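Section 3: Fitting and Pairing Your Drimeck Tire Pressure Kit

Okay, you've got the box open and the display charged, so now we get to the part I enjoy most (my wife thinks I'm strange). I've put this kit on my own Zemham wagon, my brother-in-law's pickup and a very tired Ccori hatchback, and the steps were the same every time. Read the whole section once before you start, then go out to the car.

Before you start

Park on level ground, set the parking brake and let the tires cool down. I like to leave the car overnight and do this before breakfast. Look up the cold pressure for your car on the sticker inside the driver's door. Don't use the number molded into the sidewall of the tire! That one is the maximum for the tire, and plenty of people mix the two up.

You'll need the four sensors, the four lock nuts, the little flat wrench from the bag and a decent gauge.

Fitting the sensors

1. Turn the display on and hold the left button until the tire icons blink. You're now in pairing mode, and it stays there for 80 seconds before it gives up and goes back to the main screen.

2. Take the cap off the front left valve and put it somewhere safe. I've lost so many of these that I now keep them in a jar lid.

3. Thread a lock nut all the way down the valve stem, by hand only.

4. Screw on the sensor marked FL. You'll hear a short hiss and then it stops. If it keeps hissing, back it off and start over, it's probably cross-threaded.

5. Bring the lock nut up against the sensor and snug it with the flat wrench. Snug, no more than that.

6. Wait for the beep. The front left icon goes solid and a pressure reading shows up next to it.

7. Do the same for FR, RL and RR. If pairing mode times out while you're walking around the car, just hold the left button again, it remembers the ones you've already done.

CAUTION: Don't use pliers on the sensors. The housing will crack, and a cracked housing leaks air slowly enough that you won't notice until the tire is low.

NOTE: Metal valve stems are fine. If yours are old rubber ones, have them replaced first. Ademir Damasceno at the tire shop looked at mine and shook his head before I'd even finished asking, and he was right, they bent under the extra weight.
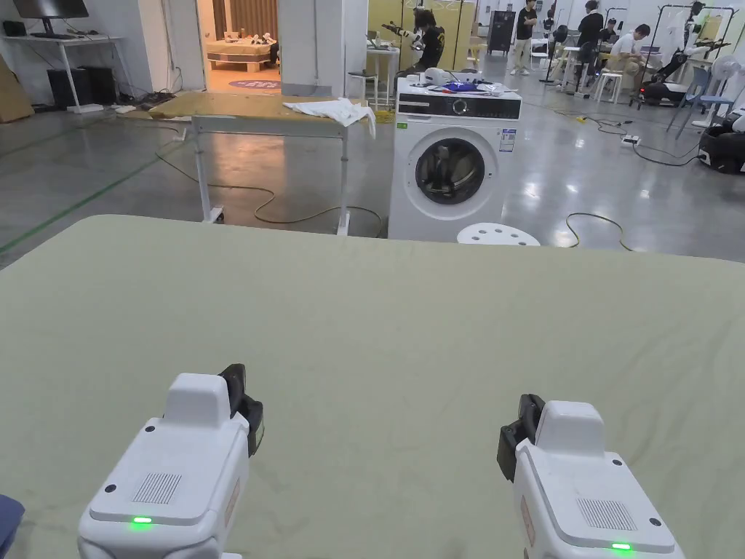

Page 26

Setting the alarms

Out of the box the low-pressure alarm is set much too low for most family cars, so please don't skip this bit.

1. Press the right button twice. The screen says LO and a number.

2. Use the up and down arrows to set it a few psi under the number on your door sticker.

3. Press right again. Now it says HI. The highest setting on the basic kit is 63 psi, so if you run a heavy truck with higher pressures in the back, you need the other model.

4. Press and hold right until it beeps twice. If you only hear one beep it hasn't saved, so hold it a bit longer.

5. Set the temperature alarm the same way if you want it. I leave mine alone.

NOTE: Pressures go up as the tires warm on the road. Don't let air out of a warm tire to match the sticker, or you'll be low the next morning.

Mounting the display

The sticky pad wants a clean, dry dash. Wipe it down, let it dry, press for a good slow count and then leave it alone for a few hours before you hang the display on it. I rushed this in September and the whole thing slid into the footwell at the first roundabout. Keep it clear of the airbag cover and out of your line of sight.

If a sensor won't pair

Try these in order:

1. Move the display closer. Holding it right next to the wheel is fine.

2. Take the sensor off, count to ten and put it back on. It wakes up when it feels pressure.

3. Open the sensor and check the battery is plus side up. Marcelino Vieira wrote in to tell me two of his were upside down from the factory, and mine have been fine, so I guess it varies.

4. Switch off any Witberg dash charger. Mine drops the signal on the rear wheels every time it's plugged in, and I still haven't found out why.

After you rotate your tires, swap the sensors back to their marked corners or the display will be telling you about the wrong wheel. Section 4 covers battery changes and the trailer add-on.

Last updated 11/20/20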